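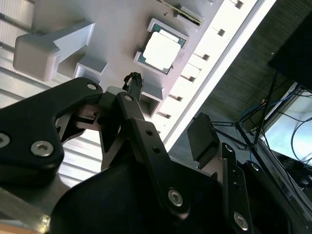 Vodix Refurbishing - Desktop Line
Quarterly Safety and Working Conditions Checklist, Robot Bench 2
Inspection date: Tuesday, August 1, 2023
Completed by: bench lead, desktop line
Status key: OK / Fix / Watch / Argue

Comments go under the item. The form allows 19 items and the bench gets all of them. "Argue" is not an official status. The front office keeps removing it and I keep typing it back in.

SECTION A. BEFORE POWER

1. Emergency stop reachable from both working sides.
Status: OK
Comment: Tested from both sides. The second button used to be behind the coat hooks. The coat hooks have moved. Complaints about the coat hooks may be sent to the coat hooks.

2. Floor marking around the arm's reach is visible.
Status: Fix
Comment: Tape has worn through where people stand to watch. Watching was supposed to taper off after the first month. Retape, and use the wide roll.

3. Chairs outside the marked area while the arm is live.
Status: Watch
Comment: Chairs on casters have opinions of their own. Push them under a desk or lock them out in the hall.

4. Arm cables secured, no rubbing at the joints.
Status: OK
Comment: Checked by hand with power locked out. Add a tie at the second joint next time somebody has the ladder out anyway.

5. Gripper screws checked for tightness.
Status: OK
Comment: Hex key is back on its hook. It was in my pocket, where it had been since the last inspection.

SECTION B. THE WORK

6. Tower disconnected from wall power before it goes on the bench.
Status: OK
Comment: Pull the cord, hold the power button, then load. The arm doesn't check for this. You do.

7. Tower lying flat, open side up, nothing loose inside.
Status: OK

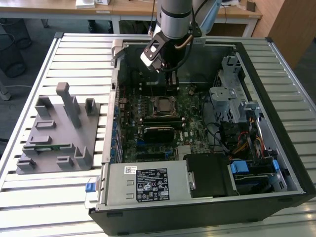
Item 7. Tower on its side on the bench, CPU exposed in its socket, memory module below it. Fixture plate at left.

Comment: Shake out stray screws before loading. The Brerirov training binder calls this "pre-inversion debris clearance." We call it shaking it.

8. Power supply stays closed.
Status: OK
Comment: No person and no machine opens a power supply at this bench. If the fan is bad, the whole unit goes in the red bin. This was the rule before the arm and I see no reason for the arm to get special treatment.

9. Internal power cables clear of the arm's path.
Status: Watch
Comment: Still a human job. Older towers come in with cables stuffed wherever the last owner could get the lid shut. Tuck them to the side before you press start. Two stops last quarter came from this.

10. Sheet metal edges handled with gloves.
Status: Argue
Comment: Cuts are down now that fewer hands go into cases. Glove use is down too, and it's down further. People who reach in once an hour think once an hour doesn't count. It's the same edge.

11. Static straps worn when handling boards, chips and memory.
Status: Fix
Comment: One strap failed the tester. Replaced. Do not clip your strap to the person next to you.

12. Fixture plate seated and free of chips or cracks.
Status: OK
Comment: Wipe down with Clemodent and a dry cloth. Do not wipe down with your sleeve.

SECTION C. THE PEOPLE

The front office calls this section optional. I have filled it in every quarter.

13. Every operator has had hands-on training on stopping and restarting.
Status: Fix
Comment: Night shift got the slide deck and no bench time. You can't learn a restart from a slide. Book the Ñahui room and the bench for the same afternoon.

14. Workload per person reviewed since the arm went live.
Status: Argue
Comment: 327 towers went through this bench last month. Fewer wrists hurt, and I'm glad of it. But one person now loads, tucks, watches, clears stops and fills in the log, and that used to be two people with a radio between them. The log alone has 2926 lines in it and I'd like to meet whoever reads them.

15. Job rotation in use.
Status: Watch
Comment: Rotation sheet is posted. The same name appears on the watching shift four days running. Watching a machine do your old job is tiring in a way the form has no box for.

16. Operators know they may stop the arm without asking.
Status: OK
Comment: Asked the whole shift. All said yes. One asked whether it would show up on the numbers. It will, and stop it anyway.

17. Stools and mats provided.
Status: Fix
Comment: Mats yes. Stools on order since December.

SECTION D. CLOSING

18. Lockout tags present and legible.
Status: OK
Comment: New tags. The old ones had phone numbers on the back, some of them for pizza.

19. Previous open items closed.
Status: Argue
Comment: Floor tape and stools carried over again. Copy to the front office, copy on the break room door. Reinspect item 13 first.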